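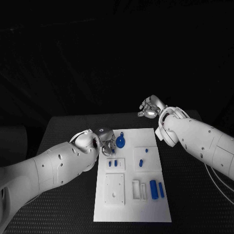 Figure 2. Deux bras robotisés blancs au-dessus d'un plateau rectangulaire blanc garni de pièces bleues et blanches.

3. La scripte et la mémoire du tournage

3.1. Terrain et matériaux

L'analyse présentée dans cette section porte sur le tournage de Lirari, long métrage de fiction produit par la société Clivis et réalisé par Oi-ling Lam. Nous avons eu accès à l'ensemble des rapports de continuité, aux feuilles de montage et à la dernière version dialoguée du scénario. Le corpus comprend 1 085 feuillets, dont une partie manuscrite. Les entretiens avec l'équipe ont été menés en octobre, une fois le montage image terminé, et complétés par des échanges écrits jusqu'au 14 janvier 2020.

Les feuillets ont été classés par séquence et non par jour de tournage. Ce choix facilite la comparaison avec le scénario mais il a un inconvénient : les séquences reprises plusieurs semaines après leur première mise en place apparaissent comme un bloc homogène, alors que les conditions de travail avaient parfois beaucoup changé entre les deux. Nous signalons ces cas lorsqu'ils ont une incidence sur la lecture.

Les entretiens n'ont pas été enregistrés lorsque la personne ne le souhaitait pas. Dans ces cas nous travaillons à partir de notes prises sur place et relues par l'intéressé. Les citations entre guillemets proviennent exclusivement d'entretiens enregistrés ou de documents écrits.

3.2. Ce que le rapport consigne

Le rapport de continuité est d'ordinaire décrit comme un outil de vérification. Il indique la durée de la prise, l'objectif utilisé, les écarts de texte, la main dans laquelle un comédien tient un objet. Sur Lirari, ces rubriques sont remplies avec régularité pendant toute la première moitié du tournage. Elles se réduisent ensuite. La rubrique consacrée aux accessoires disparaît presque entièrement, et celle qui concerne le texte occupe à l'inverse une place croissante, jusqu'à déborder dans les marges.

La scripte relie cette évolution à la méthode de la réalisatrice. Oi-ling Lam réécrivait les dialogues le matin même et distribuait les nouvelles pages au maquillage. Les comédiens travaillaient donc sur un texte qui ne figurait pas encore dans le scénario dactylographié, et le rapport devenait la seule trace complète des répliques réellement prononcées. « À la fin, le monteur ne regardait plus le scénario, il regardait mes feuilles », résume-t-elle.

Il faut nuancer ce propos. Le monteur, interrogé séparément, dit avoir continué à se servir du scénario pour l'ordre général des scènes, et n'avoir recouru aux rapports que pour les séquences dialoguées de l'appartement. Ses propres annotations vont dans ce sens : les renvois aux feuillets de la scripte y sont nombreux pour l'appartement, rares pour les extérieurs, absents pour le prologue.

3.3. Le personnage de Tsang

Le cas le plus net est celui du personnage de Tsang, le frère aîné. Dans la version du scénario remise aux financeurs, Tsang intervient dans trois séquences et n'a pas de fonction dramatique autonome. Dans le film monté, il ouvre et ferme le récit. Aucune version intermédiaire du scénario ne rend compte de ce déplacement. Il se lit en revanche dans les rapports, feuillet après feuillet, sous forme de répliques ajoutées entre crochets, puis de scènes entières notées d'un seul mot, « suite ».

La réalisatrice présente ce développement comme une décision d'écriture prise avant le tournage, qu'elle aurait gardée pour elle afin de ne pas rouvrir la discussion avec la production. Le producteur délégué parle plutôt d'une trouvaille de plateau, liée à la présence du comédien. Les documents ne permettent pas de trancher. On peut seulement constater que la première réplique ajoutée apparaît tôt, dès la scène de la gare, et qu'elle est reprise telle quelle dans le film.

Ce désaccord a des conséquences pratiques. Le contrat de scénario prévoyait que toute modification substantielle fasse l'objet d'un avenant. Selon Clivis, les pages du matin relevaient de la mise en scène et n'entraient pas dans ce cadre. La réalisatrice, qui était aussi l'unique scénariste, n'a pas contesté cette lecture. La question se serait posée autrement avec un coscénariste - nous y revenons dans la section 4.

3.4. Comparaison avec Jandanora

Pour situer ces observations, nous les avons rapprochées des archives de Jandanora, production antérieure de la même société, tournée avec une équipe en partie identique. Le dossier conservé est plus mince, 300 feuillets, et les conditions d'écriture étaient différentes : le scénario avait été arrêté avant les répétitions et les comédiens s'y tenaient.

Les rapports de Jandanora conservent du début à la fin la même répartition entre les rubriques. Les écarts de texte y sont brefs, souvent un mot ou une inversion, et la scripte les signale sans les commenter. On n'y trouve ni crochets ni renvois d'une séquence à l'autre. La scripte étant la même sur les deux films, la différence ne peut guère être attribuée à une habitude personnelle de notation. Elle peut en revanche tenir au format des feuilles fournies par la production, plus étroit sur Jandanora, point que nous n'avons pas pu vérifier pour l'ensemble du dossier.

3.5. Limites

Deux films ne suffisent pas à établir une règle. Les rapports étudiés proviennent en outre d'une seule société, dont les usages administratifs sont particuliers : Clivis demande à la scripte de remettre ses feuilles chaque soir au bureau de production, où elles sont photocopiées puis classées. Ailleurs, les feuilles restent souvent chez la personne qui les a rédigées et se perdent après la sortie du film. L'état de conservation du corpus est donc en lui-même peu représentatif.

Nous n'avons pas non plus traité les notes vocales que la réalisatrice adressait à la scripte entre deux prises. Elle nous en a autorisé l'écoute mais non la transcription. D'après cette écoute, elles concernent surtout le rythme des scènes et recoupent rarement les questions de texte examinées ici, à l'exception de deux messages relatifs à la scène de la gare, dont le contenu est conforme aux feuillets correspondants.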